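La lettre de Plallutmont – Côté atelier
Apprendre à plier à un robot, un pull à la fois

Depuis décembre, le groupe Démonstrations a quitté la salle de manipulation pour aller travailler là où le linge se plie vraiment, c'est-à-dire chez les gens. Chambres, salons, coins de cuisine : on arrive avec deux pinces à main, un câble, un ordinateur portable, et on plie. Dit comme ça, c'est modeste, mais je peux vous assurer que je n'ai pas vu l'équipe aussi contente de rentrer au labo le soir depuis longtemps !

Pour celles et ceux qui nous lisent depuis peu, le projet s'appelle Cakby. Il s'agit de montrer à un bras à deux mains comment traiter des vêtements souples, pulls, gilets, petites couvertures, à partir de gestes faits par des personnes. Jusqu'à l'été dernier, on passait par la téléopération : l'opérateur s'asseyait devant un pupitre, manœuvrait deux bras maîtres, et le robot reproduisait les mouvements de l'autre côté de la vitre. Ça marche bien pour les boîtes et les bouteilles. Pour une maille fine, c'est une autre histoire – on ne sent rien, on serre trop, on tire de travers, et un simple rabat de manche peut prendre des minutes entières.

Avec les pinces tenues à la main, la personne travaille directement sur le tissu, avec ses propres épaules et ses propres poignets. La caméra est portée par la pince, les mouvements sont enregistrés en même temps, et les doigts sont du même type que ceux du robot. On garde donc la contrainte qui compte (deux doigts face à face, pas cinq) et on retrouve la vitesse d'un geste ordinaire.

Ce que change un vrai intérieur

Liis Jõgi, qui coordonne la collecte, tenait beaucoup à sortir du labo. Sur notre table grise, tous les pulls se détachent parfaitement du fond. Chez les gens, il y a des nappes à motifs, des couvertures, des chaises de bureau, des étagères pleines, une lumière qui arrive de côté. Le modèle entraîné uniquement sur la table grise confondait joyeusement le bord d'un vêtement avec le dessin d'une nappe. « Il cherchait à attraper un imprimé, raconte Liis, et il y mettait beaucoup de conviction. »

La règle est désormais simple : on ne range rien avant de commencer. On dégage juste la place nécessaire pour étaler le vêtement et on laisse tout le reste où il est. Les consignes aux participants tiennent sur une demi-page, et la première phrase demande de ne pas refaire la décoration.

Le plus délicat reste la prise du bord. Une bordure côtelée se comporte autrement que le corps du tricot : elle est plus épaisse, elle rebique aux coins, elle revient sur elle-même dès qu'on la lâche. On demande donc de poser une pince sur le côté pour retenir la maille, pendant que l'autre vient chercher sa prise, doigts ouverts, sans pousser le tissu devant elle. Il faut quelques essais pour trouver la bonne hauteur, puis la main s'y fait très vite.

Sur le tricot jaune pâle à bordure rayée, étalé sur une table à nappe illustrée, on retrouve à peu près tout ce qui nous occupe en ce moment : des côtes qui ondulent, des plis légers dans la maille et de grands personnages colorés juste à côté du vêtement.

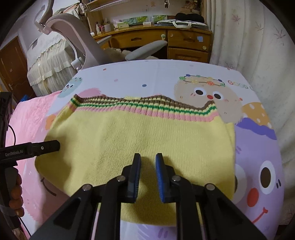

Trois choses apprises en pliant

D'abord, la lenteur volontaire n'aide pas. Au début, on demandait aux participants de décomposer chaque mouvement, pensant faciliter l'apprentissage. Le robot a très bien appris les hésitations. Maintenant on plie à son rythme, et si on se trompe, on corrige sans couper l'enregistrement. Ces corrections font partie de nos séquences préférées : c'est là que le modèle voit comment rattraper un coin qui a glissé.

Ensuite, la fatigue se voit dans les données. Passé un certain temps, les poignets baissent et les prises deviennent approximatives. Folke Lindqvist a fixé les séances à 18 pliages, avec une vraie pause au milieu (et du café, il y tient). Il a aussi modifié l'attache du câble, qui passait sous l'avant-bras et finissait immanquablement dans une manche.

Enfin, les plis des uns ne sont pas les plis des autres ! On a vu des manches croisées dans le dos, des pulls roulés, des pliages en trois d'une précision admirable. Nous avons longtemps débattu d'une méthode unique avant de garder deux familles de pliage, notées au début de chaque séquence. Les amateurs de pulls roulés auront leur tour plus tard.

Où nous en sommes

Le jeu de données compte 3139 séquences relues. La relecture se fait à Mallum, dans le bureau du fond, et c'est elle qui nous ralentit le plus : il faut repérer le moment exact où les doigts se referment, vérifier que les deux pinces sont bien synchronisées, écarter les passages où l'une d'elles sort du champ trop longtemps. Nos collègues de Fagerlund nous prêtent main-forte pour l'annotation des bords, et leurs remarques sur les tricots clairs nous ont déjà fait revoir une partie des consignes.

La prochaine étape concerne les gilets à boutons, que l'équipe attend avec un mélange d'impatience et de crainte. Nous cherchons aussi de nouveaux intérieurs pour les séances du samedi, le matin de préférence. Comptez environ 2 heures sur place, une table dégagée sur la largeur d'un pull, et vos propres vêtements si vous acceptez de nous les confier le temps du pliage. Pour proposer le vôtre, laissez un mot à Liis, à l'accueil de Plallutmont, en précisant la taille de la table.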